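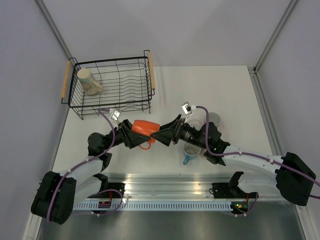
Brullcombe Shared Workshop – Home Robotics Group

August
By Indira Kurian

Dear Satish,

You asked for a progress note before the second half of the Kestent small grant comes through, so I'm writing this at the bench with a cold cup of tea and Mohit tidying up behind me. Short version: the two-arm build is up, it moves, and we're deep into the dish rack job that we put in the application. Longer version follows, and it's a bit of a ramble, sorry!

When I last wrote we had one arm bolted down and the other in a box. Both are on the front rail now. Dinesh squared up the metal profile over a couple of long evenings, and we put walls around the table at the back and sides, which I'd argued against (I thought they'd get in the way) and which I now love. The light is so much more even, and stray people wandering through the workshop don't end up in our recordings.

Cable routing ate more time than anything else in the last stretch. We had the purple cables hanging free at first and they snagged on the elbow covers whenever an arm folded in tight. Dinesh took the whole lot off and ran them along the forearms with little ties, leaving a loop at the wrist for slack. He did it twice, because the first loop was too short and pulled tight when the wrist rolled. The second go has held up fine. I'd like to buy a proper cable sleeve but it can wait.
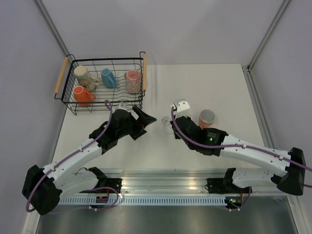
On to the software, which is mostly Mohit's. He has both arms running off the same clock, and the lag we complained about in the spring is gone. We're recording the mug and glass runs by hand control first and then training on those. The target we gave you was 200 good recordings and we're past the halfway mark, though I threw out 13 of the early ones after we found the left wrist camera had slipped on its mount. Painful, but I'd sooner lose them now than wonder about them later.

Mugs are going well. The handles give the fingers something to work around, and we've been placing them upside down in the rack the way you would at home – well, the way Dinesh would, I just pile them in. We use a mixed bunch from the workshop kitchen on purpose, with different sizes and colors, and we shuffle where they start.

Glasses are a different story. The clear ones hardly show up against a white table, and the software we use for finding objects, Frade, loses them a lot of the time. Deepak wants to try a darker mat. Mohit wants to leave the table alone and lean on the wrist cameras, which get in much closer. We're going to try it Mohit's way first since it costs nothing.
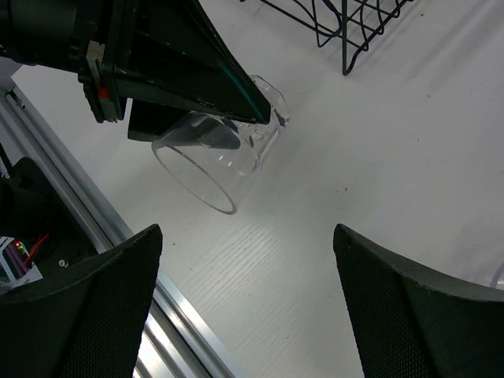
The grip itself is another thing I've been fussing over. We've turned the closing force down for glassware and slowed the last part of the approach, and I'm much less nervous standing next to it than I was. Broken so far: 2 glasses, both from the same cheap set, both in the first week. We keep a brush and pan under the bench and everybody wears eye protection during glass runs, as we promised in the safety form.

Money next. We're a little under on hardware, as the profile came as offcuts from Watomwood and they only charged us for the cutting. We went over on fasteners and wiring, and I've moved the difference across. Deepak has the receipts in one folder and will send you the scans. The one thing I'd like your okay on is a spare set of gripper fingers. Ours are getting scuffed at the tips and I don't want to be stuck for weeks if one cracks.

What's left is to finish the recordings, sort out the glasses one way or the other, and run the open evening for workshop members. Give us four more weeks for the recordings and I think we'll be there. You're very welcome to come and have a go at the controls yourself – evenings after 7 are best, and Mohit will happily talk you through it.

Thanks again for all the patience,
Indira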